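Keeping Storm Water Out of the Basement Workshop

My basement took in water one August while I was upstairs congratulating myself on the new gutters. The gutters were lovely. They collected every drop off the roof and delivered it to the foundation.

Start there, then. Get extensions on your downspouts and point them downhill, away from the house and preferably away from the neighbor's. An inch of rain on 2,000 square feet of roof is well over 1,000 gallons, and it will all go wherever you send it.

Next, pour a bucket of water into the sump pit and see if the pump kicks on. Do it in dry weather. The float likes to hang up on the cord, and you want to learn this in old shoes, in daylight.
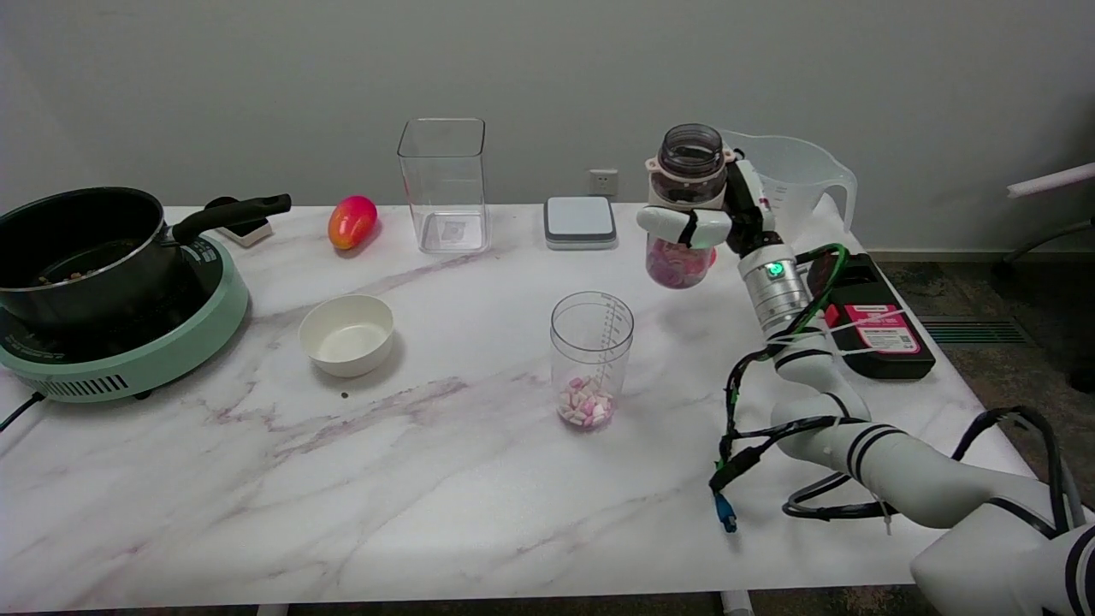 Stistmont Home Workshop Club - Tips Page

Get everything you care about off the floor. Cardboard boxes are sponges with handles, so switch to lidded plastic bins and put them on shelves. Power strips go on the wall. The table saw stays where it is, but rub paste wax on the top before the wet season and again when you remember.

If water does get in, don't wade over to the breaker panel to be a hero. Stay out and call an electrician. Once it's safe, pull up rugs, run a dehumidifier and prop the cabinet doors open. Wet drywall has to be cut out above the water line - painting over it just gives the mold some privacy.

Last, take photos of your tools now and keep them somewhere other than the basement.

Last updated 27 September 2019

Comments

Ratree Somboon: Check the window wells too. Ours had 30 years of leaves in them and one surprised toad.

Valentin Dobre: Does the bucket test work with a battery backup pump?

Ratree Somboon: Yes, unplug the main pump first, then plug it back in. Ask me how I know about the second part.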